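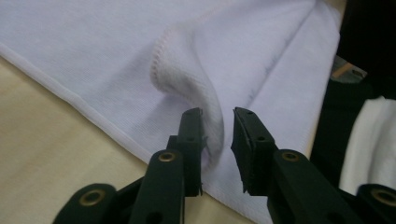
Civero Textile Care, Folding and Finishing Team

2024-01-06

Started on the white knits from the Villanueva order, 1296 pieces in total. It's a fine jersey, white with a slight lavender cast. The hem lies straight on the table. The overlocked edge does not: it curls up on itself and has to be turned back before the first fold.

Tried 3 methods. Smoothing from the hem upward left a long diagonal crease. Smoothing from the center out was better. Weighting the hem was slowest and I dropped it.

Finished 90 before lunch, 50 after. The afternoon was lost to relabeling the Brevon cartons, which had the old size codes. Fold width stays as it was in August.

Still to do: ask Skidetti whether the overlock thread tension can come down on the next lot. Table 2 needs wiping before the next stack.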